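Stories > Short fiction > Workplace

The Left Jaw

The pads on the left jaw had been changed again, and Halima Obi did not believe in the pads.

She had said so in November, when the grippers first came back from Vilthorpe with a note saying the slipping was a matter of wear. She had read the note twice and put it under her coffee. Wear was what people said when they wanted to sell you pads.

"It's logged," said Chala, from the next table. "Pads replaced at 1309 cycles. Then again at 1581."

"So the second set lasted less than three hundred."

"Maybe it was a bad set."

"Maybe it was a good set and something else is bad."

Chala shrugged. He was young and he trusted the manual, which had been written in Lulodow by someone who had plainly never held the thing for a whole morning. The manual had a chapter on cleaning the mesh. It had half a page on the spring behind it, and a drawing of the spring that was upside down.

She turned the gripper over in her lap and squeezed. The two lobes came together, a little late on the left. She squeezed again. Late again, by hardly anything, the way a door sticks in damp weather.

"Did you hear that?"

"No," said Chala.

"Neither did I. It ought to click."

He came over then, wiping his hands on his shirt, and put his ear down near the housing as if it might tell him a secret. She let him. When she was his age she had believed a good deal worse than manuals. She had once spent 5 weeks at Wenero oiling a hinge that was missing its pin.

"We should send it back," he said.

"And they'll send it home with pads."

It was past four and somebody was already moving chairs. She stood up, took the gripper by its handle and told Chala to bring the other one, the one that behaved, so they could work them side by side. 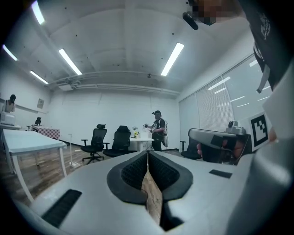

"Slowly," she said. "Close on three. Don't help it."

They closed on three. His was shut first.

"That could be me," said Chala. "I might be quicker."

"Swap, then."

They swapped, and this time hers was shut first, and he looked down at the one in his hand with an expression she had been waiting for since November.

"It isn't the pads," he said.

"I don't know what it is. It could be the spring. It could be whoever put the spring in." She held out her palm for the small screwdriver. "Write down that we opened it. And don't write wear."

14 comments
Share 37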